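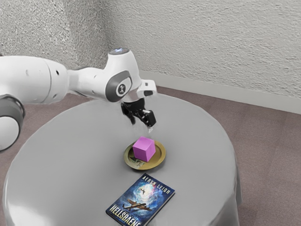 The arm above the draped table in our simulated cell, gripper open over the pink cube.

About Drellia

Reading time: 2 min

Drellia sets up and maintains single-arm robot cells for small workshops and technical schools. We are based in Sultbridge, with a second bench in Windbridge for gripper repair. Sofia Esteves runs commissioning. Genowefa Olszewski runs maintenance and keeps the spare parts list.

How a cell is set up

Every cell we deliver has a simulated copy, and the copy comes first. The arm, the table and the objects to be handled are placed in the model, and the reach is checked from base to fingertip. For pick work we begin with a plain cube on a shallow plate. The raised rim forces the fingers to come down from above, and a poor approach angle shows up as contact with the plate. Other items stay on the table during these runs, a flat paperback among them, so that the planner has something to keep clear of.

Once the path is clean in the model, we move to the hardware. The base is bolted down and leveled. The tool flange is fitted, then the gripper, then the cable. We set the tool center point with a pin gauge, enter the payload, and run the same path at low speed with one person at the stop button. A new cell runs 200 cycles this way. It is handed over after a further 400 at working speed with no dropped part and no protective stop.

How a cell is looked after

Maintenance visits follow a fixed order:

Back up the controller and note the software version.
Check base and flange bolts for torque.
Clean the finger pads and measure wear. Pads are replaced at 2 mm.
Move each joint by itself and listen for bearing noise.
Repeat the center point check and compare it with the handover sheet.

If the last figure has drifted, we look at the gripper mount before touching the joint calibration. The mount is the usual cause. A loose screw there can pass for a bad encoder, and we have seen joints recalibrated twice over it.

Repairs

Grippers go to Windbridge. Arms are repaired on site where possible. Job 889, at the Brandão workshop, was a wrist cable worn through at the strain relief. The cable was replaced, the routing was changed in both the cell and its model, and the same change was made to every later build.

Requests for a visit should give the controller serial number and the text of the last fault message.

Last updated: 07/10/2026

This site uses cookies to remember your language setting. Accept | Manage settings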